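Cudetti two-finger kitchen gripper, by Bergeron
Soft-faced fingers for small arms 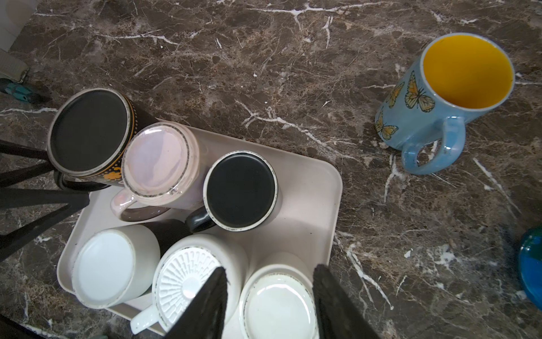
We've had ours going since October and mugs are still our favourite thing to give it! Handles poke out past the tray, glazes are slick, and the fingers have to find room between neighbours. The Cudetti opens up to 100 mm and closes gently enough for your good china (set the grip to 17 for ceramics, 80 for cast iron).

In the box: gripper, wrist camera bracket, 3 m cable, spare finger pads. Comes in any colour you like, as long as it's black.

Pick up from Rendetcombe or Betonham.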